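Kislow Door Hardware: Frequently Asked Questions

Ordering and Measuring

How do I measure for a replacement pull handle?
Measure center to center, from the middle of one mounting hole to the middle of the other. Overall length is listed on each product page but is not used for fitting. If your existing handle has been removed, measure the holes in the door face and not the marks left by the posts.

What door thickness do your through-bolts fit?
Standard bolts in the Uvard series fit wood and metal doors up to 2 inches thick. For thicker doors, order the long bolt kit. Bolts can be cut down with a hacksaw; leave the nut threaded on while cutting so the thread can be cleaned up when it is backed off.

Can I mount a pull on one side only?
Yes. Single-sided mounting uses a bolt from the opposite face with a flat cap. Back-to-back mounting uses a threaded stud shared by both handles. The two kits are not interchangeable.

Which finishes are available?
Matte black, satin stainless and dark bronze. Tamihana pulls are made in black and stainless only. Finish samples can be ordered separately and are credited against orders over $130.

Installation

At what height should the handle go?
Local code governs in commercial buildings, so check with your building department before drilling. In homes, match the other doors in the room where possible.
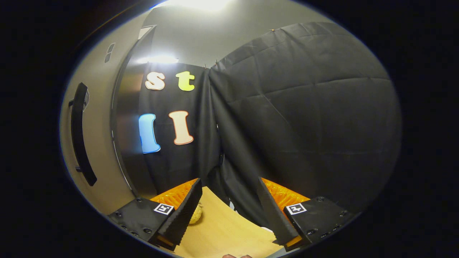

Black vertical bar pull with a mounting post at each end, on a tan panel beside a stainless steel frame.

Why does my handle rotate slightly after tightening?
The set screw on the post is usually the cause. Loosen it, retighten the through-bolt, then tighten the set screw last. Do not use thread locker on the Funia series — the posts have a nylon insert that some compounds will damage.

Do I need a backing plate?
Hollow-core doors need one. Solid wood doors do not. For hollow metal doors, use the sleeve supplied in the kit to keep the skin from crushing.

Care and Returns

How should I clean a black finish?
Use a damp cloth and mild soap. Abrasive pads and bleach cleaners void the finish warranty, which runs 5 years on interior doors and 3 on exterior doors.

Can cut bolts be returned?
No. Uncut hardware in its original bag can be returned with the packing slip. Orders received after noon on Friday are processed on Monday, and the same applies to returns.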